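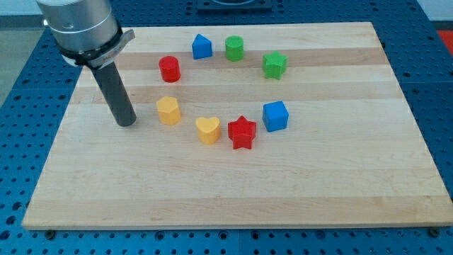

House rules for the pushing bench, second attempt

12/07/2022

The first attempt at these rules ran to one side of A4, was laminated, and is now under the leg of the soldering bench, where it does useful work. Writing them again in the notebook, because people do read the notebook, if only to find out who had the torque driver last.

What set this off: I tried to compare the Tautahi runs from before the move with the ones from after it, and couldn't. Same arm, same rod, same eight blocks, same maple board. Different everything else, as far as I can tell from the logs, which in places consist of the word "fine". There are 1,367 episodes in the Tautahi folder and I would stand behind the ones I ran myself, less the ones I ran after lunch.

Board

The board goes on the perforated table with the strips running left to right as seen from the operator's side. The bolts go in before the board does, and the board is pushed up against them. It does not get nudged "a touch to the left" to suit a camera view. If the view is wrong, move the camera and redo the calibration like a grown-up.

I checked the seating this morning by pressing on all the corners in turn. No rocking. Worth doing every time, takes a few seconds, and it found a washer under there in the spring that had been giving us a very consistent and very publishable drift towards the back.

Do not oil the maple. It was oiled once, with good intentions and something from the kitchen cupboard, and we lost a week to friction numbers that belonged to an ice rink. Dry cloth only. Tape marks on the surface are banned too, including "just for today" tape. Tape leaves gum, gum catches block edges, and then someone writes a paragraph about emergent stopping behaviour.

Rod

The tip stays above the wood at all times. I know the controller has a floor limit. The controller had a floor limit when we got the scratch as well.

Limit for now: tip clearance of 2 mm at the lowest commanded height, measured with the feeler gauge at the middle of the board and again near each corner. If the corners disagree with the middle, stop and look at the bracket before touching anything in software. The order matters. Last time we corrected it in software, then somebody tightened the bracket, and then we had two corrections and a groove.

The rod gets changed by whoever notices it needs changing, and then the calibration is redone by the same person. Splitting those jobs sounds fair and has a failure rate I'd rather not work out. Write "rod changed" in the log with your initials. A new rod that isn't in the log did not happen, and I will delete your afternoon.

Blocks

Two of each colour, eight altogether: blue, green, red, yellow. Full set on the board for any run that is going to be counted. Running with seven because one has rolled under the cabinet is a different experiment, and should be filed as one or, better, not done.

Names. This has caused more argument than it deserves. From now on it's colour first, then shape, and the shapes are as follows: blue cube, blue pentagon, green cylinder, green star, red cylinder, red star, yellow hexagon, yellow heart. The blue pentagon is not "the house". I agree that it looks like a house. The Grirkano parser does not know it is a house, and a third of the instructions typed in last month told the arm to push something next to a building.

Two stars and two cylinders means "the star" on its own is not an instruction. Say which. If you want deliberately vague instructions for the ambiguity set, put them in the ambiguity set.

Starting layouts: I've been using a loose ring around the middle with nothing touching. It's easy to lay out, the rod can get between things, and none of the blocks starts out near a board edge. It is also, I suspect, too kind. Every policy we have looks clever from a loose ring. So the rule is that the ring is for warm-up and for checking the setup, and scored runs use the printed layouts from the Winero sheet. If you can't find the Winero sheet, it's in the drawer marked "not this one".

Cylinders stand on their flat ends. If one goes over and rolls during an episode, let the episode finish and mark it. Do not reach in and stand it up. See next heading.

Hands

No hands over the board while the arm is live. This is the only rule here that isn't about data, and it is the one I expect to be argued with, because the arm is slow and the blocks are small and it all looks like a nursery table. It can still trap a finger between rod and wood, and the fact that it would do so politely is no comfort.

Procedure, then. Pause on the pendant, wait for the status to say paused, then reach. Pressing pause and reaching in one smooth movement is not the procedure — it is the thing the procedure was written to prevent. For anything involving the rod, the bracket or the collar, it's the stop button and not the pause.

The reset is where people get careless. We did most of our reaching-in between episodes on the old bench, with the arm parked and everyone assuming parked meant off. Parked means parked. The script can and does start the next episode on a timer if somebody left auto-advance ticked. I have now set auto-advance to off by default. If you turn it on, you stay at the bench with it, and you don't wander off to see whether the kettle's boiled.

There's a proper risk assessment for the cell in the safety folder and it outranks anything I've scribbled here. If the two disagree, follow the folder and tell me, and I'll cross mine out with as much grace as I can find.

Logging

Each session gets, at the top: who, which rod, which policy build, board checked yes or no, clearance readings. Each episode gets the instruction exactly as typed, spelling mistakes included, and one of four outcomes: done, not done, stopped by operator, stopped by itself. "Nearly" is not an outcome. I have gone back through my own pages and found eleven nearlies, and I've had to call them all not done, which hurt.

Success is judged by the person who did not choose the policy. Where there's only one of you in the room, score from the recording the next day. I can make a block look as though it's touching another block by wanting it badly enough, and I assume this is common to the profession.

If the arm gets the right block to the wrong place, that's not done. If it gets there but shoves something else off the board on the way, that's done, with a note, and we'll fight about it in the write-up. Tulent counted that sort as clean successes, and it's why I no longer quote the Tulent figures to anybody who might ask a second question.

Stopping a run: any operator can stop for any reason and doesn't owe an explanation. But a stop is logged. The habit of stopping early when it's going badly and letting it run when it's going well has a name in the statistics books and it isn't a flattering one.

End of session

Arm parked, pendant on its hook. Blocks counted back into the tin. Cloth over the board. Log saved in the shared folder and not on the desktop, where there are currently three files called final.

Still to sort

- Lighting. The shadows are faint with the overhead lights on and I'd like them to stay that way, but the blind is a matter of opinion at the moment. Needs a mark on the cord.
- Spare heart. The yellow one is the only block we've no duplicate for and it's the awkward one to cut.
- Whether the old Tautahi episodes get re-scored under these rules or just quietly retired. I said I'd decide by the end of July. Leaning towards re-scoring a sample and seeing how bad I feel.
- Feeler gauge needs a home that isn't my coat.

Added later, same day: did the full clearance check to the letter, to see how long my own rules take. Twelve minutes, four of them looking for the gauge. Middle and both front corners fine. Back left reads tight against the other three, so by my own rule it's the bracket first. Left the software alone. Stop button in, and will have the collar off in the morning.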